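Zipper pouches for craft supplies, or boxes? (moved from General Chat)

Posted by marigold_hem
I've been sorting out my sewing corner since the spring and I have finally reached the notions, which I was putting off with everything I had. I own a great many little fabric pouches (some made, some given, one from my aunt that I will be buried with) and my question is whether any of you really keep things in them long term, or whether you gave up and went to clear boxes like my sister keeps telling me to.

Posted by Pacheco70
Clear boxes, every time. I love a pouch, but I forget what's in it the minute it's zipped. I bought a stack of the Willuner ones and I can see my bobbins from across the room now.

Posted by tuckandroll
I'll disagree with Pacheco70, kindly! Boxes eat up a shelf. Pouches squash down into a drawer and you can take one along to your sewing group without anything rattling. I put bright zippers on mine, a different color for each kind of thing, and after a month or so my hands just knew. Lime green is snaps and elastic, and I'll defend lime green to anyone.
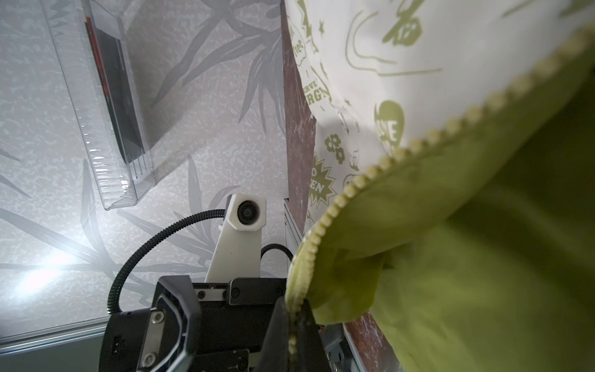

Posted by marigold_hem
How do you keep a zipper from sticking on a fabric pouch?

Posted by Hinata Onishi
Rub a plain candle or a bit of beeswax along the teeth on both sides, then run the slider back and forth a few times and wipe off whatever is left over. If it still catches, look for a loose thread or a bit of lining that has crept in near the end, and trim it or stitch it down by hand. My mother used bar soap, and that works too, though I find it gets a little gummy in July.

Posted by Pacheco70
Soap is fine if you wipe it well! I've done it for years. But see, a lid never needs waxing.

Posted by tuckandroll
A lid cracks, though. I had a set of Casix boxes and 2 of the corners went the first winter in the garage.

Posted by oldbuttonjar
Coming in on the side of both, if that's allowed. I have 205 buttons that matter to me and 2,000 that don't. The good ones live in a pouch with a soft lining and the rest are in a clear box where I can dig. I'd be sorry to lose either one.

Posted by marigold_hem
Thank you all, this has been such a help, and I think I'm going with oldbuttonjar. Pouches for what I carry around, boxes for what stays put. I waxed my aunt's zipper this morning and it slides beautifully. Now, has anybody got a good way to store bias tape?

Contact us | © Parkilent Sewing Boards | Back to top
We use cookies to keep you signed in. By using this site you accept our cookie notice.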